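Porkia Tabletop Arm
Set-Up Guide, Section 6: Cloth Handling

Read this before you plan your week around it

Section 5 covered blocks, cups and boxes, all of which hold their shape while the arm thinks. Cloth doesn't. If you bought the arm to get out of doing laundry, keep your ironing board. What you can set up today is a single piece of cloth, on a bare table, with a person standing by. The Worance sales sheet calls this "hands-free folding." We write the manual, and we don't use that phrase.

6.1 Prepare the table

1. Clear the tabletop of everything you don't want picked up, pushed or dragged.
2. Wipe it down. Lint and paper scraps can show up as false edges in the cloth map.
3. Set the sensor stand on the far side of the table and tighten both knobs by hand. Do not use pliers.
4. Tilt the sensor bar until the whole work area appears in the preview window.
5. Run the arm cable so it has slack at the wrist. Move the arm by hand through its full reach and watch for pulling.

CAUTION: Turn off arm power before you touch the cable or change the fingers. The stop button holds the arm in place but does not cut power.

6.2 Load the cloth

1. Start with one plain, solid-color cloth. Patterns, fringe and anything with buttons are not supported.
2. Drop it near the middle of the table. You may leave it crumpled, but expect more failed grasps than with a flat cloth.
3. Step back past the arm's reach and select Find Grasp.

Note: The arm looks for a high point and tries to pinch it. A high point is easy to find and tells the software very little about where the corners are. A person sorts this out by feel in a second or two. The arm has to lift, look, put down and try again.

6.3 First grasp

1. Set speed to Low.
2. Select Approach. The arm stops with the fingers over the cloth.
3. Check that the fingers are open and that they straddle a raised fold. If they don't, select Retry.
4. Select Close, then Lift.
5. If the cloth slips, lower the finger height one step and repeat. After 6 failed tries the program quits and shows code 29. 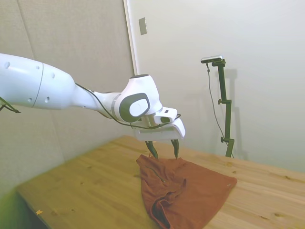 Figure 6-1. Fingers open at the bunched top of the cloth, before Close.

CAUTION: Do not reach in to straighten the cloth while Approach is lit. If you need to help, press Stop first. You will need to help.

6.4 Folding (trial feature)

Fold is off by default. To turn it on, go to Settings, Trial, Fold. It makes one fold, once, and only when two corners have been found. It does not stack, sort or put away. Fitted sheets are out of the question.

Our bench log for July lists 3,000 grasp attempts on crumpled cloth, of which 1,889 ended with the cloth off the table. A lifted cloth is not a folded one, so please don't read that figure as a folding rate.

6.5 When you are done

1. Open the fingers and remove the cloth.
2. Select Park and wait for the arm to stop.
3. Turn off arm power.
4. Fold the cloth yourself.

Next: Section 7, Error Codes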